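The left gripper started slipping again

22/10/2025

I lost most of two days of work this month to a loose screw, so I'm writing it down while I still remember the order things happened in.

I do home recording for a small project called Hulel. The work is picking up household things with a pair of hand-held grippers and putting them in and out of a basket, over and over, in my own living room. The recordings go to Faith Mosoti, who checks them and sends back a list of the ones she can't use. Normally the list is short. In May it was two for the whole month.

This time the list had 119 on it, out of 226 sent.

Her note said the opening reported by the left gripper didn't match what the fingers were doing. The number said the jaws were closed on something the width of a pencil when they were plainly holding a box. Sometimes it drifted during a single pick. The right one was fine all the way through.

My first guess was the cable, because the cable had been the problem before. I swapped it for the spare and recorded 12 short picks. Same drift. Then I thought it might be the pads, so I took them off, wiped them and put them back. That made no difference either and cost me an evening.

I should say that I had noticed something. On the second day the left handle felt soft, like there was a bit of give before the fingers moved. I put it down to being tired and kept going. That was the mistake, more than the screw was.

To find it I went back to the things I handle most and did slow squeezes with both hands, one gripper and then the other. Hard round tins are good for this. They don't give at all, so any movement you feel is coming from the tool.

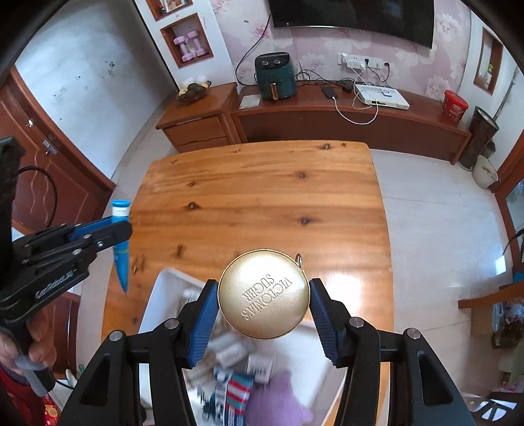
The sugar tin in one gripper and a tube in the other, over the basket.

With the tin in the right gripper the handle stopped dead when the pads touched. With the left there was still travel after contact. I turned it over under a lamp and wiggled each joint of the linkage by hand, and one of the pivot screws had backed out by less than a full turn. The arm on that side was tilting before it closed. The reading is taken further down the linkage, so it counted the tilt as closing.

I tightened it, and it worked loose again after an hour. Faith asked Kinoshita, who looks after the hardware, and the answer was a small drop of thread locker and to leave it overnight. I did that, ran the calibration in Nikell the next morning, and the numbers lined up with the right side again. It has held so far.

What I do now, before each session:

Check every pivot screw with the small driver. Don't crank on them, just check.
Close both grippers on the tin and look at the two readings. If they differ, stop.
If a handle feels different from yesterday, stop and write to Faith.

She is going to see if any of the 119 can be corrected by shifting the values. She isn't hopeful about the ones where it drifted partway — the offset isn't constant, so there's nothing to subtract. I'll be redoing those over the next couple of weeks, starting with the small boxes.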